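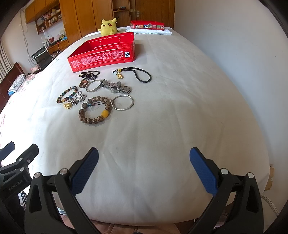

Thread last edited Monday, 7:40 am

1/ Sorting jewelry on the bed this week. White sheet, everything in loose rows, tins behind. Notes follow, mostly on cord, beads and storage. No valuation, I don't do that.

2/ Why a bed: small beads bounce off a table and they do not bounce off a mattress. A plain white sheet gives enough contrast to find dark beads. Patterned bedding is useless for this.

3/ Order of work is by failure mode. Strung things first, then corded things, then rigid things. Strung things fail without warning and take the longest to fix.

4/ The purplish-brown bead necklace is the main job. It's dark enough that you need a side light to check the thread between beads. Slide the beads apart with two fingernails, look at the thread, move along. Do the whole loop. Checking near the clasp only tells you about the clasp.

5/ Mine is going to be restrung whatever the thread looks like. I have had it on the same thread for longer than I'd like and I have the Jamico thread open anyway. Jamico comes on a 1,000 m spool, so I will be using it until I die.

6/ Restringing procedure, short version. Tape one end. Cut at the other. Run the beads straight onto a stiff wire so the order is kept. Then wire to new thread. Never tip them into a bowl unless they are all one size, and check that they are before you assume it.

7/ Leave slack the width of one bead before you tie off. With zero slack the strand kinks when coiled, and the thread wears at the kink.

8/ Black braided cord with the small gold Buddha pendant. Braid fails differently. It goes fuzzy first, then thin, usually where a pendant or bead sits against it. Push the pendant along and look at the part it was covering.

9/ This one also has a white bead and a yellow-and-black striped bead next to the pendant. Three items close together means they rub each other as well as the cord. I am going to put a small knot between them when I redo it. Some people dislike the look. Fine.

10/ Lay corded pieces flat in an oval and leave them overnight before deciding on length. Cord that has been stored folded measures short.

11/ "Gold" in post 8 is a color. I haven't tested it.

12/ Bangles. One brown wooden, one silver with a patterned surface. Again, silver as in color.

13/ Wood: dry cloth, then a very thin coat of wax, then leave it alone. Don't soak it, don't put it in a bag while the wax is fresh. I use the clear wax from Aksoy. Any clear furniture wax would do the same thing.

14/ Patterned metal: soft toothbrush, drop of dish soap, rinse, dry completely. Polish paste gets into a pattern and stays there as white crust. If you have already done this, a wooden toothpick and patience.

15/ Don't store the two bangles touching. The metal one dents the wooden one. I have the dent.

16/ Storage. I use tins. The open red one is the working tin and the smaller red one with the row of cartoon pictures is overflow. Both are food or gift tins as far as I'm concerned, nothing special about them.

17/ Tin requirements: lid that closes without force, no rust on the inside seam, no smell. Smell test is to close it for a day, open it, and put your nose in. Anything left from the previous contents will transfer to cord and to wood.

18/ The working tin has a row of small holes along the upper rim. I was going to tape over them and decided against it. Some air is useful with wood and cord in the same box. Metal goes in its own closed bag inside the tin, so the holes make no difference to it.

19/ Run a finger around the inside of any tin edge before you put cord in it. If it catches skin it will catch braid. A strip of felt fixes this. Cut the strip wider than the lip and fold it over.

20/ Overflow tin is sitting on a folded white towel up near the head of the bed. The towel is the next drying surface. White for the same reason as the sheet.

21/ The Pikachu is staying behind the red tin for now. It isn't part of the sort. It lives on the bed and I am not relocating it for a necklace.

22/ Several of you asked about the sheet. Plain white, no name worth giving. It does have creases and a few small gray marks. Marks matter a bit, because at a glance a gray mark and a small bead look alike. Brush your hand across before you strip the bed. Then do it again.

23/ Also bulges toward the edge, as mattresses do. Keep anything round toward the middle.

24/ Labels. Every bag gets a paper tag with the item, the date of the last restring and the thread used. Write in pencil. Ink from a Mamar gel pen went through a tag and onto a white bead last year and it has not come out.

25/ On glue: a dot on the knot, on the knot only, and let it cure with the strand hanging. Glue that wicks into the first bead makes it stiff there, and the thread will break right at the edge of the stiff part.

26/ Someone asked where I get replacement beads. There's a bead stall at the Ustthorpe market in March that sells odd lots by weight. Take a bead with you and match it in daylight. Purplish-brown under the stall lamps is plain brown outside.

27/ Correction to 6: tape both ends if you are going to be interrupted. Edited above would have been cleaner but the replies refer to it.

28/ Pausing here. Wax needs the night, and the cord is lying flat for the length check. Restring results in a separate thread.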